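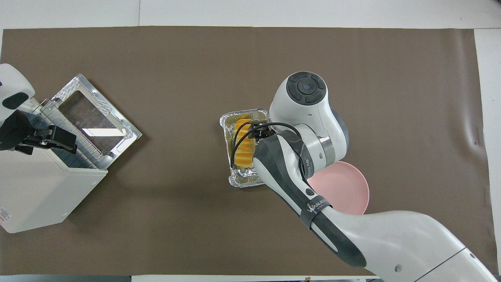 *Fig. 1 — Petit four blanc, porte ouverte, sur papier brun.*

# Sécher les pommes de chez nous : notre projet de semestre

Dans le verger partagé d'Urnerlow, des cageots entiers de pommes finissent au compost en novembre. Avec Vaida Kivi et Abenezer Nigatu, on s'est demandé ce qu'on pouvait en faire sans gros matériel, et la réponse nous a passionnés : des rondelles séchées !

## Ce qu'on a comparé

Nous avons travaillé sur 6 variétés anciennes, coupées en tranches de même épaisseur. Une partie des lots a trempé dans de l'eau citronnée avant séchage, l'autre non. Chaque lot pesait 300 g au départ et nous avons noté la masse toutes les heures, jusqu'à ce qu'elle ne bouge plus.

La formule est toute simple :

`perte (%) = (masse initiale − masse finale) / masse initiale × 100`

## Résultats

La meilleure surprise vient de la Teneck, une petite pomme acide que personne ne voulait croquer crue. Elle a perdu 84 % de sa masse et donne des rondelles croustillantes, presque un bonbon ! La Bunwood, plus farineuse, reste souple au centre et brunit vite sans citron. Pour les autres variétés, les courbes se ressemblent beaucoup : chute rapide au début, puis un long palier (voir annexe B).

Côté goût, Hanane Mahrous a organisé une dégustation à l'aveugle dans le hall — un vrai succès, les bols sont repartis vides. Les lots citronnés ont été préférés pour la couleur, les lots nature pour le parfum.

## Limites et suite

Nos tranches coupées à la main n'étaient pas toujours régulières, et cela se voit dans les écarts entre lots. On aimerait recommencer avec une mandoline, et aussi essayer les poires. M. Petrauskas nous a déjà promis deux cageots pour la rentrée.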